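4.2 What is left for the assemblers

The vendor's case for the two-arm cell at Drandcombe rests on gear placement, a task that took an assembler a few seconds. We are not convinced it frees anyone. 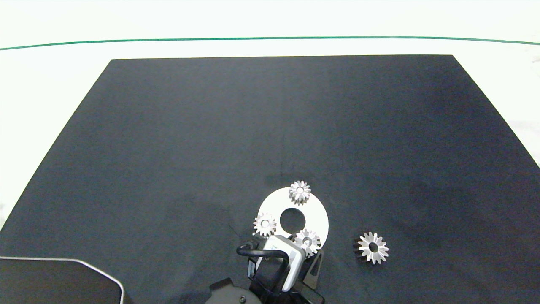
Mulcahy still sets out the parts and watches the cell. Of the 258 stops she logged in November, most needed a hand on the gears.

Figure 4. Gears and the white plate, with grippers from both arms.
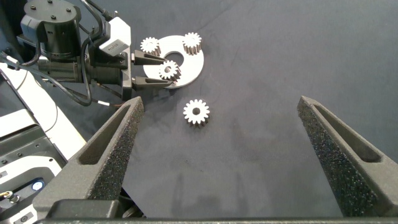 4.3 Pay and grading

Two assemblers were regraded as cell minders. Neither was paid more, and Ersoy called the new title "the old job with more waiting."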